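Dear Siv,

You asked for something readable this time, so I've left the spreadsheet for Harish and I'm just going to tell you how we've got on since November. Quite well, mostly! The bench in the back half of the Erutitz workshop is finally level (it took Mogens an entire evening and a stack of old floor tiles), the second arm is bolted down, and the electrics have been checked over by Notburga Lehner, who made us redo the strain relief on both cables and was right to.

First, the spending. Your grant had 2000 set aside for hardware and we have 100 of it left. The big lump went on the left hand, as planned. The bit that wasn't planned was the wrist bearings. The first pair from Prillero arrived with far too much play in them, and by the time we'd fitted one, sent the other back and argued about postage, we'd lost a good chunk of the month. They did swap them in the end. I've put the receipts in the blue folder, along with a note about the one that got coffee on it.

While we waited for parts we moved nearly all the practice over to the simulator, and I wish we'd done that from the start. Ivars Rimkutė built us a kitchen counter to work on. He's a bit of a perfectionist, so it has veined marble and a proper board with an aubergine on it, where I'd have been content with grey boxes. Both arms and both hands are modelled, and we can reset the lot with one key and go again. On a good evening we get through up to 40 runs before somebody wants their tea.

Two views of the counter, the first with the sandwich on its plate and the second with the croissant and the lemon: 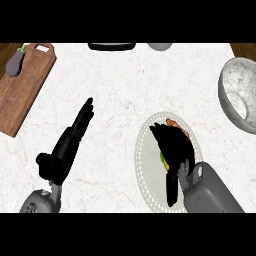
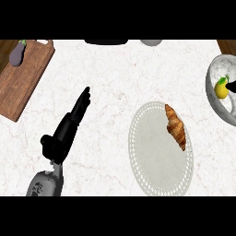

Back to the plan, then. The milestone we agreed was "both hands running from one controller", and I'm calling that met in the simulator and half met on the bench. The real right hand does what it's told. The real left hand does too, but with a lag that comes and goes, and Mogens and I don't agree on why. He thinks it's the driver board. I think it's the long cable we run behind the shelving, which picks up all sorts whenever the pillar drill is on. We're going to borrow a shorter one from Pētersons and find out, and whoever is wrong is buying the biscuits.

Soft food has been the hard part, as you warned us it would be. Closing the fingers until they meet something is fine for a block of wood and hopeless for bread, so Harish has rewritten the grip so it closes in small steps and checks itself in between. It's slower. I timed a full pick and place at 31 seconds with the new version, and I'd like that to come down before we show it to anyone from Brillmont. He says leave it alone until it's reliable and I suppose he's got a point.

What's still to do: guards for the front of the bench (the polycarbonate is cut but not drilled), a proper stop button on the left side to match the one on the right, and tidying up the start-up script so that somebody other than Harish can run it. I'd also like to write up the bearing business for the next group who try this, as it would have saved us weeks.

One small ask. Could we move the last 100 from hardware into consumables? We're getting through cable ties, finger pads and printer filament faster than I guessed, and I can't see us needing another big part before the end of the grant. If that needs a form, send it over and I'll fill it in the same evening.

Do come and see it if you're passing. We're usually in from half past six, and the side door sticks, so give it a good shove.

Contact the workshop | © Erutitz Shared Workshop | Back to top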